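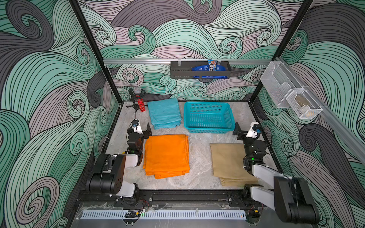 Flullden Towels and Basket
README and data card, release 2

Print this page | E-mail this page

Welcome, and thank you for stopping to read the README before opening the folders. Flullden is a small collection of recordings about a very ordinary household job: folding towels, laying them neatly on a flat top, and putting them into a basket. It is looked after by Skerudico and was put together at Mondside over one rather warm July. If you have ever stood over a pile of clean washing and wondered whether to fold in halves or thirds, you already know most of what the collection is about, and you may have stronger opinions than we do.

The first release was a loose bundle of files with a single page of notes. We had kind letters about it and a few firm ones, and most of the changes in release 2 come straight from those. The notes are a good deal longer now. We hope they are also easier to find your way around, though we do tend to run on when the subject is towels.

What is in the collection

There are 108 recordings altogether. Of these, 100 are in the folder called main, and the others are in a folder called spare, where we put the ones whose notes were incomplete or whose start was clipped. Nothing in spare is secret or broken beyond use, and you are welcome to it, but please don't mix it in with main and then write to us that the totals look odd.

Each recording has a plain text note beside it with the same file name. The note says which towel was wanted, how it was lying at the start, how it was meant to be folded, and where it was meant to end up. Recordings vary a good deal in length. Most are short and a few stubborn ones go on for up to 11 minutes, which will surprise nobody with a fitted sheet at home.

The towels

We refer to the towels by colour throughout: turquoise, orange and tan. We did try giving them numbers at the beginning and it was a misery, with everyone holding one up and asking which it was. Colour names are kinder. In a few of the older notes you will find "teal" for the turquoise towel and "sand" for the tan one. We have left these as they were written and listed them in the file called words.txt, along with the various things people call a basket.

The words "towel" and "cloth" are used for the same items. Some of our note writers grew up calling anything that size a cloth and could not be talked out of it.

We bought the towels from Ranjbar, in town, and washed them before the first recording to get the shop stiffness out. After that they were washed together on a cool wash and dried on a line indoors, never ironed. A towel that has been ironed holds a crease in the same place every time and practically folds itself, and we wanted the sort of softness you get from a real airing cupboard.

How the folding was done

The usual fold in the main folder is what we call the book fold. The towel is laid out flat and smoothed, brought in half with the short edges together, then brought in half again so that it makes a plain rectangle. A good book fold has its layers lying level along the front and its corners more or less on top of one another. We say more or less and we mean it. A towel folded by somebody in a hurry is still a folded towel.

There is also a thirds fold, described in the notes as "thirds, long way", and a small number of rolled towels. The rolls turned out to be popular with the people writing the notes and rather less popular with everybody trying to stack anything on top of them, so you will not find many.

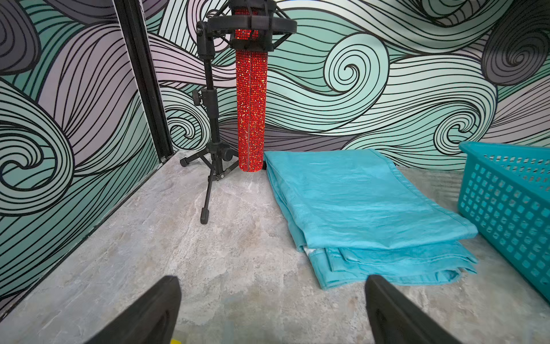
One reader of the first release wrote to say that we had been far too strict about edges, and that in her house the towels are folded with the raw side facing the back of the cupboard, so the only line anyone ever needs to get straight is the front one. She added that a pile of towels ought to be judged from where you stand when you open the door. We thought this was very sensible. The notes in release 2 therefore have a line called "front edge", marked tidy, passable or untidy, and a second line for the rest of the towel, which you may ignore if you share her view of cupboards.

Smoothing has its own line too. It is surprising how much of folding is smoothing, and how often a fold that looks hopeless comes right with one pass of a flat surface across the top. Where a towel was smoothed between folds the note says so. Where it was smoothed only at the end, the note says "late smoothing", and you will soon get an eye for the difference: late smoothing tends to leave a little ridge inside, which shows up as a bump when the towel goes on a pile.

The basket

The basket is plastic, with holes in the sides, and sits towards the back of the top for most of the recordings. It is the kind sold for bathroom shelves and under-sink cupboards. We chose it for its size. A folded towel fits if it has been folded with some care, and bulges over the rim if it hasn't, so the basket does a fair bit of the judging for us.

The notes use four words for how a towel sits in it:

flat: the towel lies level and its corners are inside the rim.
proud: the towel lies level but stands a little above the rim on one side or more.
tucked: an edge has been turned under to make it fit.
slumped: the fold has opened and the towel has settled however it liked.

None of these is a mark out of ten. A proud towel can be perfectly all right if it is the only thing going in, and a tucked one is often the better choice when another has to go on top. We had a long discussion over tea about whether "tucked" should count as cheating. It was settled in favour of tucking. 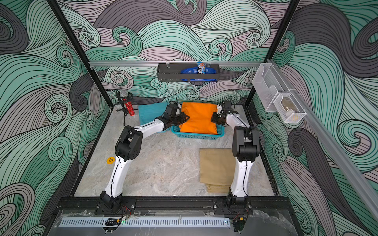 Folded orange cloth in the basket, with the turquoise one spread out to its left.

When more than one towel is to go in, the note gives the order. Our own habit is to put the largest fold at the bottom and work up, with the joined edge facing the same way each time so that a hand can lift one out without dragging its neighbour along. A good many of the recordings follow that order and a fair number deliberately don't. If you are interested in what happens to a pile when the neat one goes underneath the untidy one, look for notes with the word "reversed" near the top.

The top and the walls

The towels lie on a pale marbled surface. It is smooth, so cloth slides on it more easily than it would on a bedspread or an ironing board, and anyone comparing our notes with their own might like to bear that in mind. The walls are papered in a wave pattern, all swirls, in mint green and greys. Opinion at Mondside is divided on the wallpaper. Those of us who like it like it very much.

There are a few odds and ends at the back and sides that are part of the place and not part of the task, wire baskets and a sweet packet among them. They are not listed in the notes. Please don't read anything into where they are.

Lifting and shaking out

We were asked for more of the in-between moments, and release 2 tries to oblige. Much of the trouble with a towel comes before any folding at all, when it is hanging in a heap and you are hunting for a corner. The notes now mark the point at which the cloth is first lifted and the point at which it is laid down flat, so you can go straight to the part you want.

Our best advice, for what it is worth, is to find the hem and follow it along to a corner. The middle of a towel looks the same from every side, but the hem gives you a line to travel by. A thinner cloth will twist as it hangs and may need laying down and picking up again from somewhere else. In the notes this is called a "second try" and it is counted as ordinary work. We took care not to file these under mistakes.
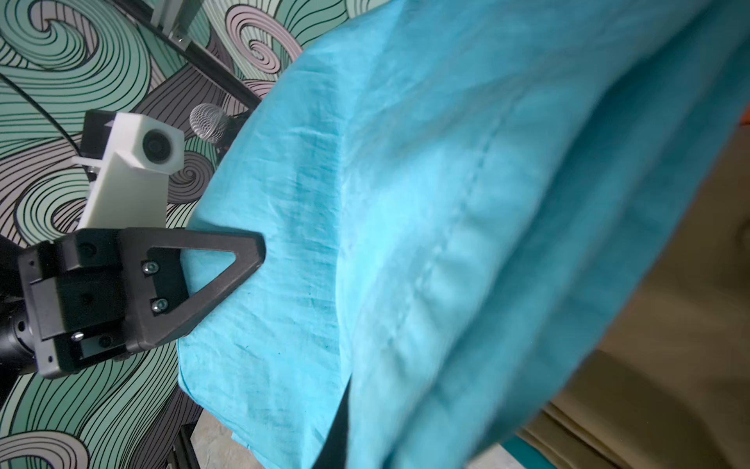

Turquoise cloth, lifted. Creases, seam and a thin hem.

Things to be aware of

The collection is narrow. It has few towels, one sort of top and a great deal of the same wallpaper. Anything learned from it about heavy bath sheets, tea towels with a stiff weave, or a basket with a lid will need checking against the real article.

The words tidy, passable and untidy were chosen by people, and people differ. Every note in main was read by a second reader, and where the two could not agree we kept both words with a stroke between them. You will see "tidy/passable" quite often. You will hardly ever see "tidy/untidy", and when you do, the towel is generally one that looks splendid from the front and dreadful from behind.

Spelling in the notes has been left alone apart from the file names.

Using and sharing

You may use the recordings and notes for study, teaching or your own tinkering, and pass them on, so long as this README goes with them. If you change any of the notes, please say so at the top of the changed file. When you mention the collection in writing, "Flullden Towels and Basket, release 2, Skerudico" is plenty.

Corrections are always welcome. Please give the file name and the line you think is wrong, and tell us what you would put instead. Letters on halves against thirds are read aloud and enjoyed, but we can't promise to answer them all.

Print this page | E-mail this page

Related items
Flullden words list: what we call things and what we used to call them
Notes for note writers: front edge, smoothing, second try
Changes since the first release
Mondside airing cupboard pages: washing and drying without an iron
The spare folder and how to read it

Contact Skerudico | Copyright Skerudico, Mondside | Back to top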